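Drero opens Fullik kitchen simulation kit to outside labs

07/02/2018

Drero has put its Fullik simulation kit on general sale, after a test period that began in October with a small group of university and company labs. The software lets developers program a robot arm and try it out on household jobs in a rendered kitchen before they run the same code on hardware.

The kit ships with 42 kitchen layouts and a library of 200 household objects, from plates and paper towel holders to countertop appliances. Buyers can swap counters, cabinets and floors, move objects, and save a layout to run again later. Each layout can be loaded with one arm or with 2 working side by side.

"People were spending weeks building a kitchen in a corner of the lab, and then they had exactly one kitchen," said Niall Gillies, who heads the Fullik project at Drero. "We wanted them to be able to change the room over lunch." 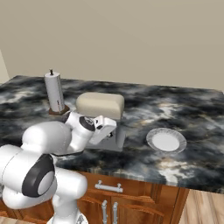
Reading time: 2 minutes

Contact between the gripper and an object is where most of the work has gone since the test version. Early users complained that rounded shapes slid out of the fingers too easily, and that arms sometimes passed through cabinet handles without registering a hit. Drero says both problems are fixed in the release version, along with a fault that made shadows flicker on patterned countertops.

Sampaio, a maker of service robots that took part in the test, said it used the kit to check reach and arm clearance at counters of different heights. The company said setup took roughly 10 days, most of it spent bringing in its own arm model. It would still like better support for soft items such as cloths and sponges - these are not in the current library.

Fullik is sold as a yearly license, priced by the number of machines it runs on. Schools and universities get a lower rate. Drero did not give prices and is asking buyers to contact its sales office. Labs that took part in the test can keep their saved layouts, but will need to convert them with a tool included in the download.

Duvance will handle sales and training outside North America. A module covering dishwashers and refrigerators is in the works, Gillies said, but he would not give a date for it.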